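Search the help pages Go All topics My posts

Foster dog barks the minute I leave the house - how do I teach her to be alone?

kelpiesandcoffee

Hi all! I picked up my very first foster two weeks ago and I'm completely smitten. Her name is Nenis, she's a kelpie cross, four years old, and she came down from the pound at Utbridge with the sweetest manners. Walks well, sleeps through the night, loves everybody. I work from home so she's had company nearly all the time.

The trouble starts when I go out. Even if I'm only taking the bins down the drive she starts whining, and if I'm gone longer it turns into proper barking. I left my phone recording on the bench when I went to the shops and she barked 233 times before I stopped counting (yes, I sat and counted, I wanted something to measure against!). She doesn't chew anything and she hasn't toileted inside. When I come home she's panting and very pleased to see me, and it takes her a good while to lie down again.

My neighbours have been lovely so far but I don't want to push it. The rescue has said they can move her to another carer if I can't manage, and I really don't want that for her. I'd love to send her off to her forever home already able to cope with a bit of time alone. What did you do first? Is a crate a good idea? She's never seen one as far as I know. And do I have to stop going out altogether while I'm training?

Posted in Fostering > Behaviour

threelegsandatail

Oh, well done you for taking on a kelpie as a first foster, they're brilliant dogs! I've had a long run of fosters through the house and a good half of them arrived with some version of this, so please don't think you've done anything wrong. Two weeks is nothing. Lots of dogs are still finding their feet at that point.

I'll write out what I do, and sorry in advance for the length, I get carried away on this topic.

Before you start

Ring the rescue and tell them exactly what you told us. They may have a behaviour person who can watch your recording, and they need it on her file for the adopters anyway. Ask about a vet check too. A dog with a sore tummy or sore hips can be much more unsettled when she's on her own, and if she's truly panicking the vet can talk to you about medication. There's no shame in it. I had one boy who couldn't learn a thing until he'd been on his tablets for a month, and then he came along in leaps.

For now, try not to leave her for longer than she can handle. I know that's a pain! I did my shopping online, swapped sitting with another foster carer in Kambridge, and took the dog in the car for short errands when it was cool enough (never in summer, not even for two minutes).

Pick her spot

Choose one place in the house where she already likes to lie down. Mine has always been the corner of the lounge room, near enough to hear me in the kitchen but away from the front door. I shuffled the furniture about until there was room for a decent-sized mat and a water bowl, and left the curtains half drawn so passing dogs didn't set anybody off. Feed her there, give her chews there, sit there yourself with a book in the evening. You want her to think it's the best place in the world.
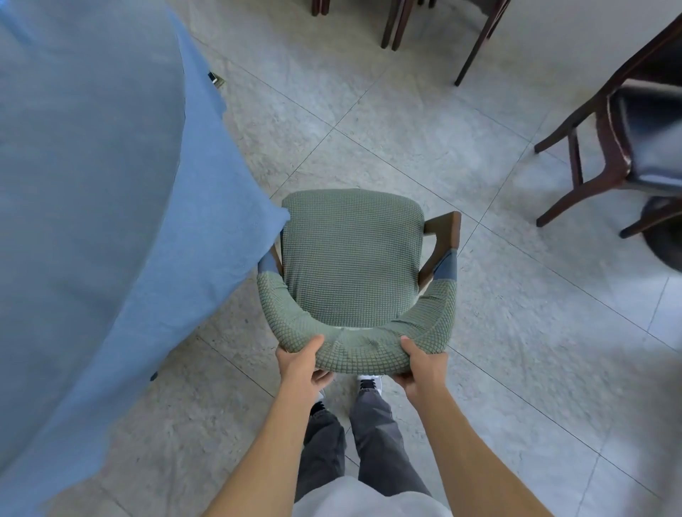

The little absences

Once she's happily settling on her mat, start moving away from it. One step and back. Two steps and back. Out of the room for a breath, then in again. Don't make a fuss either way. If she stays lying down, you're going at the right speed. If she pops up and follows, that's fine too, just make the next one easier.

Then do the door. Touch the handle, sit down again. Open it, shut it, sit down again. Step out for a second, come back in. It's the dullest training on earth and I love it, you can see the penny drop when they stop bothering to lift their head. I do 10 of these in a session and then we go and play in the yard. One or two sessions a day is plenty.

Mix up the times as you go. If every absence is longer than the last, a clever dog (and she's a kelpie, so she's clever) works out that it only ever gets harder. Do a long one, then three tiny ones, then a middling one.

Your leaving routine

Watch what you do before you go out. Keys, shoes, bag, sunglasses. My last girl started shaking at the sight of my work boots. So I wore the boots to do the dishes, and picked up the keys and put them down again all day long, and after a while they meant nothing to her.

About the crate

I'd leave it for now. I like crates, I've got two, and for a dog who has been introduced slowly they're wonderful. But shutting a worried dog in one and walking out can make things a lot worse, and I've seen broken teeth and torn nails from it. If you want her to learn it, set it up with the door tied open and let it be a separate project.

Keep your recordings! Write down the time she first whines each week. It moves so slowly that you won't notice without notes. My best graduate took from February to June, and by the end of it she slept through a whole morning by herself. I cried a bit when I watched the video. She lives on a farm out past Villalba these days and gets left with the chooks while her people do the school run.

Please come back and tell us how she's going!

beaglebus

Get another dog. Worked for ours.

threelegsandatail replied:
So glad it worked for you! I'd be careful suggesting it for a foster though, plenty of them are upset about missing their person and don't care that there's another dog in the room. Could end up with two barkers. Borrowing a calm friend's dog for an afternoon is a cheap way to find out.

beaglebus replied:
fair enough. ours was a beagle

saltydogmum

Agree with nearly all of the long answer above, that's very close to what our rescue gives new carers. A few extras from me:

- Food toys are great, but check whether she eats once you've gone. If the frozen toy is still full when you get back and she hoovers it up the second you walk in, she was too worried to eat. It's a really handy sign.
- Leave the radio on when you're home as well as when you're out. If it only goes on when you leave, it turns into another warning bell.
- A good sniffy walk an hour or so before practice beats a mad game of ball. Kelpies can come back from ball more wound up than they left!
- Never tell her off for the barking when you get home. She won't connect it, and now she's got something else to worry about.
- Pop a note in your neighbours' letterboxes with your number. I did this with our noisiest foster, said I was working on it and asked them to text me if he went off. I got two texts and a tray of lamingtons.

On your question about going out, I'd say keep real absences and practice absences apart if you can. When I have no choice and have to leave a dog for longer than they're ready for, I put them in a different room with a sitter, so the mat corner stays a good place.

Also don't feel you have to get her 100 per cent before she's adopted. Plenty of adopters work from home or are retired, and if they know what they're taking on they can carry on with the same plan. Write it all down for them. Ours goes in a folder with the vet card and a bit of her old blanket.

kelpiesandcoffee

Wow, thank you all so much, I didn't expect this much help! I rang the rescue this afternoon and they're booking her in with the vet, and a carer nearby has offered to sit with her when I've got appointments. I've put her mat beside the bookcase where she naps anyway. We did our first session after tea and I got as far as the hallway and back with her still lying down. She had her chin on her paws and gave me a very long look, but she stayed put!

I'll keep the notes going and post again in a few weeks. The crate can live in the shed for now.

96 people found this page helpful

Related topics
Foster dog won't eat breakfast
How long should I wait before the first visitors?
Kelpie cross and two indoor cats - slow introductions
What to send with a foster dog on adoption day
Best mats for dogs who dig before lying down
Howling at the neighbour's lawnmower
Foster carers near Kambridge - who can swap sitting?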